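Ticket 600: Taralico shop page – framed items drop out of the basket at checkout
Opened by: Yamuna Nair
Status: waiting on hosting

Customers add a framed item to the basket, go to checkout, and the basket is empty. Unframed prints are fine. First reported Sat 21 February. I can repeat it in a private window every time, on two different laptops.

Tried so far: cleared the page cache, turned off the Ovov coupon add-on, saved the shipping zones again. No change. The product in my tests is the long glazed frame in the honey finish, item 76.
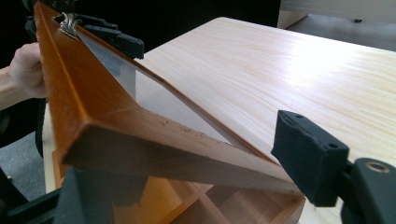 Sławomir Kubiak replied that the same thing happened in October after the Baltier shipping module was updated. Any item with a "fragile" flag was being sent to a shipping class that no longer existed, and the basket threw it out without an error.

Checked the flag. Item 76 has it, and so do the other framed ones. Took it off item 76 and the basket held through to payment. Put it back and the basket emptied again.

The shipping class is missing from the list in version 8 of the module. I added it by hand and it was gone after the nightly sync, so something on the server is writing over it – asked hosting for the sync log. Flag stays off item 76 until they answer.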